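Why Does Your Charger Get Warm?

Have you ever touched a phone charger and thought, hey, this thing is toasty? I have!
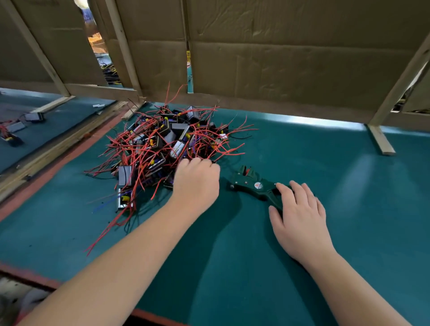

Wall power is way too strong for a phone, so something has to shrink it first. A transformer does that job. It has 2 coils of wire wrapped on a metal core, and they pass power across without even touching - I still think that's magic (okay, it's magnets). If the first coil has ten times as many turns as the second, the voltage comes out ten times smaller. A little energy leaks away as heat, and that's the warmth you feel!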